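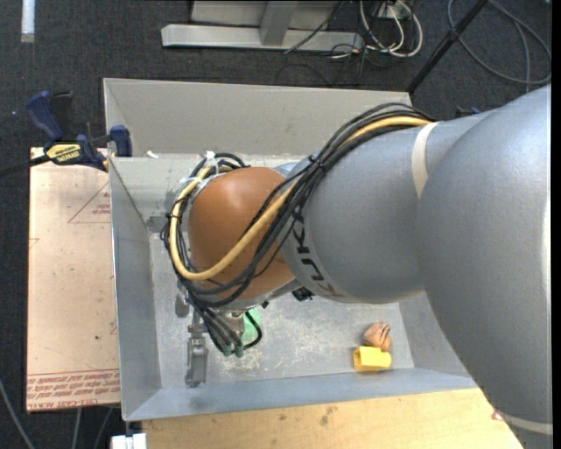 Bollero Concert Hall has published its jazz program for the coming season. The full list is on our website and in the printed guide at the box office. The main points follow in this thread. 1/9

The season consists of nine concerts, all on Saturday evenings. Doors open at 7 p.m. The bar on the lower level closes when the first set begins and reopens at intermission.

The opening night belongs to the Tevon Quintet, who will play their suite for two trumpets and rhythm section in full. The group last performed it here in a shortened version. The complete work runs without a break, and latecomers will be seated in the rear balcony only.

The second concert presents the Menon Big Band, a 17-piece ensemble with a book drawn mostly from the swing period. The second half is given over to new charts by members of the saxophone section. Listeners who know the band from its dance dates should expect slower tempos and longer solos.

Two evenings are set aside for piano trio. The hall's concert grand has been restrung and will be voiced again before each of these dates. We ask patrons not to place coats, drinks or programs on the edge of the stage.

Recordings from last season are now available. Clundumex has issued the closing concert on a double LP in a pressing of 700 copies, with a download code in each sleeve. The applause between numbers has been kept. Side three contains the long ballad that was left out of the radio broadcast.

A note on the sound. Several subscribers wrote to us about the balance in the side seats, where the bass was heard well and the piano poorly. The side speakers have been moved forward and the drum riser lowered. Comments on the change may be left at the box office or sent to the program office by mail.

Subscriptions for all nine concerts are on sale now. Current subscribers may keep their seats until the end of January 2026, after which unclaimed seats will be released to the public. Single tickets go on sale the following week. Student tickets are sold at the door only, one per card, and are subject to availability.

The student jazz workshop will return in September. It is open to players of all instruments who can read a lead sheet, and singers are welcome. Application forms will be posted here in the summer. Questions about access, group bookings or exchanges should be directed to the box office during opening hours. 9/9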